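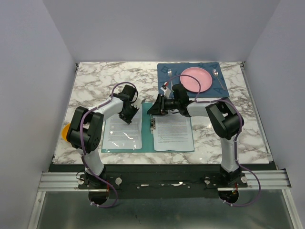
On m'a demandé en octobre pourquoi l'équipe de Brovel avait passé 9 semaines sur son outil de relecture alors que la politique de contrôle, elle, n'avait presque pas bougé. La question était posée comme un reproche. Je pense que ces semaines ont été les mieux employées de l'année et que la plupart des équipes de manipulation devraient en faire autant, plus tôt que nous.

Le problème de départ est banal. Deux bras, un plan de travail, du papier à manipuler. Une feuille de papier est un objet ingrat pour un logiciel de perception : elle n'a presque pas d'épaisseur, elle plie, et ce qui est imprimé dessus attire les détecteurs de contours bien davantage que son bord. Posée dans une pochette brillante, elle change d'aspect au moindre déplacement de la caméra. Notre estimateur de pose donnait des valeurs qui semblaient correctes et dérivaient de quelques millimètres dès que la lumière se réfléchissait au mauvais endroit.

La réaction habituelle consiste à réentraîner. On ajoute des épisodes, on relance, on compare deux taux de réussite. Nous l'avons fait. Après 856 épisodes, nous savions que le taux montait ou descendait et nous étions incapables de dire pourquoi. Les images du poignet, les positions articulaires et les commandes étaient enregistrées dans des fichiers séparés, chacun avec son horloge. Pour reconstituer une saisie ratée, il fallait un après-midi et beaucoup de patience.

Sándor Dudás a proposé d'arrêter et d'écrire Sorkis. C'est un lecteur d'épisodes, assez laid, qui aligne tous les flux sur une seule base de temps et qui affiche, pour chaque image, ce que le planificateur croyait à cet instant. Il ne fait rien d'autre. On avance d'un pas, on recule d'un pas, on regarde où la croyance et l'image se séparent.

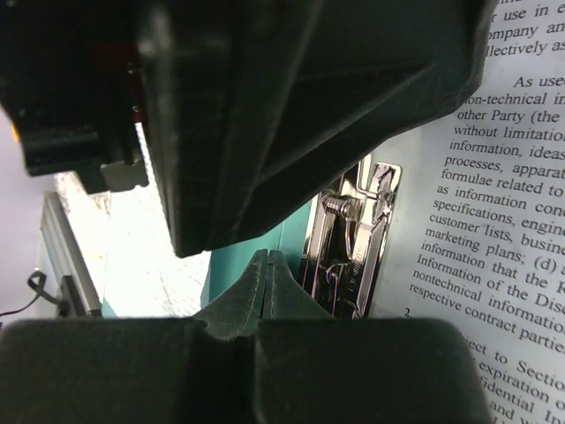

*Vue de poignet : la pince métallique du support et, à droite, le texte imprimé.*

Le métal poli a été notre première leçon. Il reflète son entourage, y compris des formes sombres qui rappellent le préhenseur, et la segmentation prenait parfois ces reflets pour de la matière. Dans les courbes agrégées, cette erreur était invisible. Dans Sorkis, elle sautait aux yeux : le masque s'étendait d'un coup, la profondeur estimée reculait, et le planificateur corrigeait une trajectoire qui n'avait pas besoin de l'être. Le correctif tenait en 4 lignes – un rejet des masques dont la surface varie trop vite pour la vitesse mesurée du bras.

J'entends l'objection. Un modèle assez grand, nourri d'assez de données, apprendra seul ce qu'est un reflet. C'est possible. Je n'ai rien contre les politiques apprises, nous en utilisons une. Mais l'argument suppose que les données sont saines, et c'est justement ce qu'on ne sait pas sans outil pour les regarder. Chez nous, une partie des épisodes avait un décalage de 2 images entre la caméra et la commande. Le modèle apprenait consciencieusement ce retard. Aucun volume supplémentaire n'aurait corrigé cela, puisque chaque nouvelle session l'aggravait.

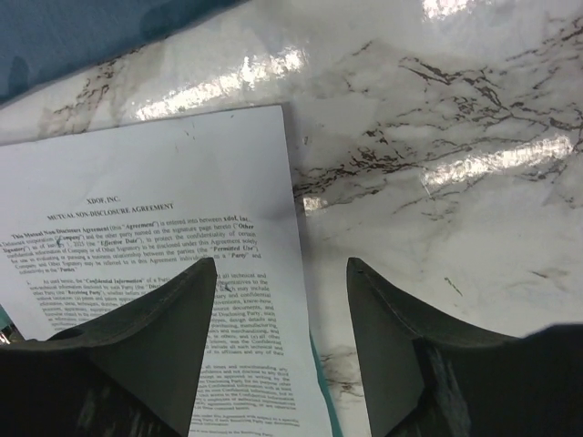 Il y a aussi la question de ce que voit une caméra de poignet pendant l'approche. Les doigts masquent une part de la zone utile, et plus le geste devient précis, plus cette part compte. Beaucoup de piles logicielles traitent l'occultation comme un bruit parmi d'autres. Je préfère qu'elle soit déclarée : on connaît la géométrie des doigts, on connaît leur ouverture, on peut donc calculer quels pixels ne disent rien de la feuille. L'estimateur devrait recevoir ce masque et répondre, le cas échéant, qu'il ne sait pas. Une incertitude honnêtement transmise permet au planificateur de ralentir ou de demander l'autre caméra. Une pose fausse avec une confiance élevée l'envoie dans la table.

Chez Coppens, où j'ai travaillé avant, on évaluait les ingénieurs sur les démonstrations. L'outillage se faisait le soir, sans relecture de code, et disparaissait avec son auteur. J'ai vu réécrire là-bas le même script de synchronisation par des gens qui ignoraient l'existence du précédent. Il me paraît raisonnable de donner à ce travail un responsable, des tests et une place dans le planning, comme au reste.

Sorkis a encore des défauts. La recherche par type d'échec est lente, et l'affichage des forces au poignet reste à faire. Dudás voudrait commencer par la recherche. Je commencerais par les forces, parce que les images seules montrent mal le moment où un doigt touche le papier.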